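HOUSING SERVICES OPERATIONS, UNIT 4
Handout: Furnishing and resetting a small room
Instructor: Jana Kohlhase

4.1 Scope

The unit covers single rooms used for study and sleeping. Shared kitchens and bathrooms are in Unit 6. Read sections 4.2 to 4.4 before the practical and bring the reset sheet, filled in down to line 2.

4.2 Terms

Fixed item: anything fastened to the building or built into it. Fixed items are cleaned in place and are not entered on the furniture list.

Loose item: anything one person can lift or slide without tools. Desks are counted as loose even when they stand against a wall.

Surface load: the total of the objects left on a horizontal surface after a reset. Paper counts. Cables do not, provided they run behind the furniture.

Home position: where a loose item stands at the end of a reset, as marked on the room plan.

4.3 Order of work

Work from the top of the room to the bottom and from the far wall toward the door. Dust pipes and ceiling fixtures before touching any shelf. Clear one surface at a time onto the bed or a folding table, wipe it, let it dry, and return the objects before starting on the next. Drawers are opened only when the sheet says so.

The time allowance for a standard room is 60 minutes. Rooms on the Kusunby plan have a higher ceiling and get extra time, listed in Table 3 – check the plan name before signing out a ladder.

4.4 Walls and shelving

Exposed brick sheds grit. Furniture is pulled out by the width of a hand, the floor behind it is vacuumed, and the furniture goes back to its home position. A damp cloth is never used on bare brick.

Open cubbies are wiped from the back edge forward. A table lamp is unplugged before it is lifted, and its shade is brushed dry.

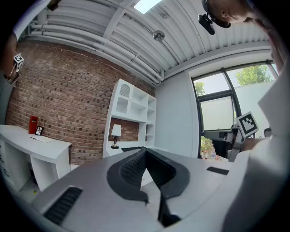

Surface load is judged by what the occupant needs within reach, and a desk is the usual place where it gets out of hand. Paper lies flat and squared to the front edge; books are shelved or stood upright at the back. A white desk against red brick, carrying an upright red book, a small black picture frame and one sheet of white paper, is within the limit for a study desk. The lamp in the lower recess of the shelving keeps its base off the desktop, an arrangement also used on the Lindemann plan.

4.5 For the practical

Rooms 102 and 107 are assigned. Work in pairs and swap roles at the halfway mark. Record every loose item moved, its home position, and any damage found – chips, stains, lifted edges. Sheets go in the tray by the door of the teaching room. Late sheets are marked down one grade.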